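Reading time: 5 minutes

Workshop tips: keeping a wrist camera and its cables happy

A few of you wrote in after the last page on tidy benches to ask how we look after the arm that checks our boards, so I've put the kettle on and written it all down, more or less in the order we do it. None of it needs clever tools. If you can clean a pair of spectacles and wrap a Christmas present without losing the sticky tape, you can do nearly all of this.

Our arm has a small camera up at the wrist, next to the gripper, and its job most mornings is to look closely at circuit boards that come to us from Resura for a second opinion. It's a patient sort of job, and the arm is good at it so long as the person who set it up was patient too. Irfan Hidayat does most of the setting up here and I do most of the fussing afterwards, and between us we've made every mistake on this page at least once.

Start with the lens. I know, everybody wants to start with the settings, but please start with the lens! A dry microfibre cloth, a little puff of air first to shift the grit, and then one light wipe from the middle outwards. Don't use kitchen roll, which scratches, and don't breathe on it if you've just had your tea. If there's a greasy thumbprint (there will be, and it will be mine) put one drop of lens cleaner on the cloth, never on the glass.

Then lay a plain white sheet under your board. Ordinary paper does very well. It gives you a clean edge to line up against, and any little screw you drop shows up straight away. Tape down two corners so that it doesn't creep when somebody opens the door.

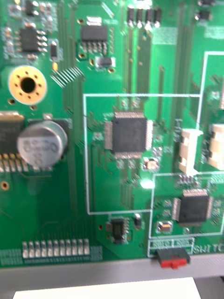 Focus is the next thing, and it wants doing slowly. Bring the camera down over the board in small steps and stop after each one to look at the picture on the screen, properly, with your glasses on. I like to use the pins of a big square chip as my guide, the sort with a fine silver row down each of its four sides. At the height in this view the board is still slightly blurred, so there's more to do before I'd trust it for inspection. There's a bright spot of glare below the big chip as well, and I'd want to deal with that before going any further. Glare is a nuisance because it can sit right on top of the joint you're trying to see. Move the lamp before you move the arm. A sheet of tracing paper hung in front of the lamp works nicely, and tipping the lamp over to one side often does the trick by itself.

When you've found a height you like, write it down. Ours is 119 millimetres for the Resura boards, measured from the bench top to the front of the lens, and it lives on a strip of masking tape on the cupboard door. We did once keep it in a very smart spreadsheet. The tape has lasted longer.

Now for cables, and I could go on about cables all day. The thick ones need a generous loop, wide enough that the wrist can turn all the way one way and all the way back without the loop going flat. Turn the joint slowly, at the lowest speed you have, and watch the cable the whole time. Have somebody else on the stop button, with nothing else in their hands. Thin wires are more delicate and like to be held every little way along with a soft hook-and-loop strap. I've gone off plastic cable ties for these - they bite when they're pulled tight, and you end up snipping near a wire you'd much prefer to keep. 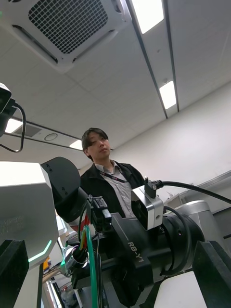
Leave a bit of slack at the plug end too. A connector should never be the thing that's taking the strain, and if you can give the cable a very gentle wiggle without the plug moving, you've got it right. Switch off and let everything go quiet before you put your fingers anywhere near the joints. We keep a little wooden tag that hangs on the switch while someone's working, and whoever hung it up is the only person allowed to take it down again.

Ha-neul Myung taught me to check the gripper fingers at the same time, while the power is off and you're down there anyway. Wipe them with a barely damp cloth, dry them, and feel along the inside faces for nicks. The screws want to be snug and no more. Put a dot of paint pen across each screw head and on to the metal beside it, and next time you'll see at a glance if one has crept round. Our pot of paint is a rather loud orange from Botum and I wouldn't swap it.

Last of all, do a trial run with a board you don't mind about. Keep the same one for this every time, in the same holder and the same way round, and save the picture so you've something to compare with in January when everything has been knocked by the cleaners.

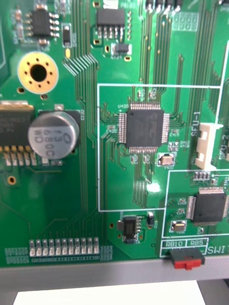
Close view for the trial run, with the "SFU-1" label by the white connector and the red and black slide switch on the bottom edge.

If the small lettering reads well and the edges of the pins look crisp, you can put the cloth away. If one side is sharp and the other is soft, the board isn't sitting level, so look underneath for a crumb of solder before you touch any settings. Wipe the sheet down or put out a fresh one, and take the tag off the switch.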